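To: members list, Gumness Regional Library Association
From: Office of Member Services
Date: Aug 11, 2020
Subject: Re: Local history rooms - reopening, storage and the Sirby deposit

Dear members,

The Office has received several replies to the notice sent to this list last month on local history rooms. Most of them raise the same points, and it seems best to answer them in one message. The reply from the Esevholm branch set out the concerns most fully and is quoted below with the permission of the branch.

> The branch thanks the Office for its notice on local history rooms.
> We support the aim of a common set of rules, but we have three
> difficulties with the text as it stands.
>
> First, the notice asks that all bound newspapers be moved off open
> shelves before the public returns. In our building the only closed
> room is the former coal store, which has an outside wall and no
> heating. We do not believe the volumes would be better off there.
>
> Second, the notice says that readers must book in advance but does
> not say for how long. Family history readers often come from some
> distance and expect to stay all day. Staff need a rule they can
> point to.
>
> Third, we would like to know whether the Sirby deposit is covered.
> The parish registers and the mill ledgers came to us on loan, and
> the loan agreement says that they are to be "available to any
> person at all reasonable hours." We would not wish to be in breach
> of it.
>
> We would also be grateful for some guidance on furniture. The
> reading table in our history room seats eight and cannot be taken
> apart.

The Office's response follows, under the headings used in the original notice. Where the advice has changed, the new wording replaces the old and the printed copy in each branch binder should be marked to show this.

Bound newspapers

The Office accepts the point made by Esevholm and by two other branches with older buildings. Bound volumes may stay on open shelves where the only other choice is a room without heating. In that case the shelves should be roped off and the volumes brought to the reader by staff. Volumes with loose or broken spines should be laid flat and tied with cotton tape. Please do not use rubber bands or adhesive tape of any kind, including tape sold as safe for books.

Branches that hold the Gumness Weekly Record from 1863 onward are reminded that the early volumes have been filmed. Readers should be offered the film first. The paper copy may be brought out when the film cannot be read, and the request slip should give the page and column that the reader was unable to make out. These slips are useful to the Office, as they will show which reels need to be filmed again.

Booking and length of visit

Readers should be given a morning or an afternoon place. A reader who has traveled from outside the region may book both on the same day, provided that no other person is waiting for the second. The break between the two should be kept free of readers so that the room can be aired and the used items set aside.

Several branches asked whether a reader may bring a helper. One helper may attend with each reader who needs one. The helper should be named in the booking and counts toward the number of people allowed in the room.

Telephone bookings must be accepted on the same terms as those made through the website. Many regular users of the history rooms do not have a computer at home, and places should not be full before they have had a chance to call.

The Sirby deposit

The deposit is covered by the rules. The Office has written to the depositors, who have agreed that access by appointment meets the terms of the loan for the time being. A copy of their letter will be sent to Esevholm for the file. The deposit runs to almost 900 items and a full list has never been made, so the branch is asked to keep a simple written record of what is brought out, with the box number and the date.

The mill ledgers should be used only on foam supports. The parish registers may be used on a clean flat surface if they open without strain. Gloves are not required for either. Clean, dry hands give a better grip on the page and carry less risk of tearing it.

Photography by readers

Readers may take photographs with their own devices, without flash, for private study. This applies to all branches and replaces the older rule under which a fee was charged per page. Staff should ask readers to fill in the copyright form once per visit. Photographs of items on loan, including those in the Sirby deposit, may not be published without the written consent of the depositors.

Furniture

Large tables that cannot be taken apart may remain in use. One reader may be seated at each end, and the chairs along the sides should be removed from the room. Tables should be clear of bookcases so that a cart can pass on at least one side. Lamps, card trays and pencils should be taken off the table when it is not in use, and pencils should be handed out by staff.

The following points apply to any table on which original material is used:

1. The top should be smooth, with no splinters or raised edges. Old varnish that has become sticky should be covered with blotting paper and reported to the Office.

2. A plain wooden top on dark legs is suitable and need not be replaced.

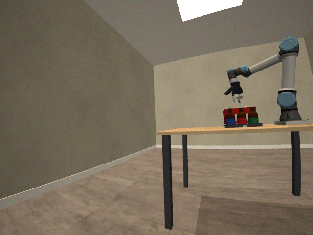
3. The table should stand firm when leaned upon. Folding tables should not be used for ledgers or for bound newspapers.

4. Tables should not be placed under a skylight or against a radiator. Where the room allows no other position, a blind should be fitted or the radiator turned off while material is out.

Branches that wish to buy furniture should note that the Rodrigues fund may be used for this purpose. The fund pays up to 70 percent of the cost of tables, book supports and closed shelving for local history rooms. It does not pay for chairs, carpets or computers. Forms are held by the Office and should be returned by the end of September, with one written quotation attached. Branches that were helped by the fund last year may apply again.

Requests by mail

All branches are asked to continue the postal inquiry service that was set up during the closure. It has reached a number of readers who had not used a history room before, and the Office would not wish to see it dropped when the doors open. Staff may spend up to one hour on each inquiry without charge. Longer searches should be referred to the Office, which keeps a list of private researchers.

Replies should give the source of every fact, with the volume and page, and should say plainly when a search has found nothing. Please do not send original items through the mail to readers or to other branches. Transfers between branches will be made by the Association's van as before.

Further replies

Comments on the revised wording may be sent to this list or directly to the Office of Member Services. Branches that are unable to open a history room under these rules are asked to say so in writing and to state what would be needed. Questions concerning pay, hours or staff safety should go to the personnel office and should not be posted to the list.

The Office thanks the Esevholm branch and all others who wrote.

Office of Member Services
Gumness Regional Library Association

--
You are receiving this message as a subscriber to the members list. To leave the list, send a blank message with the word "remove" in the subject line.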